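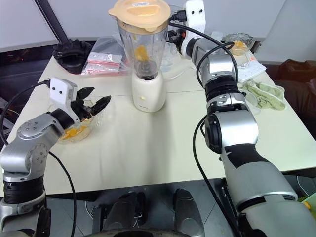 A glass bowl on a white table.

Mylene Sebastian and Pieter Vandenberghe Back Together for "Tutside"

Mylene Sebastian and Pieter Vandenberghe have started work on "Tutside," a family drama that puts them on screen as brother and sister. The two last worked together on "The Clatex Road," where they played a divorced couple and shared only four scenes. Fans of that film have been asking for a follow-up ever since.

The new film comes from Vatero Pictures, and the script is by the Wickramasinghe brothers, who wrote it as a stage play first. It follows a pair of grown children who come home to sell their late father's movie theater, a single-screen house with 164 seats, and end up spending the summer in the apartment above it. Most of the story takes place in those few rooms.

Sebastian posted a picture of her marked-up script on 17 November 2018 with the words "Page one. Again." Vandenberghe replied within minutes — he asked whether she had learned his lines too. The post had more than 3108 likes by the evening.

The shoot is planned for 30 days, with a short break in the middle while Vandenberghe finishes a television job. Some 200 local people have been signed up as extras for the closing night sequence at the theater. Sebastian will also sing one song over the end credits, her first recording for a film.

Vatero wants the picture in theaters next July. A teaser is expected before then, but the company has not given a date. The part of the father, seen in old home movies, has been cast — the name is being held back for now. We will carry it in this newsletter when the studio announces it.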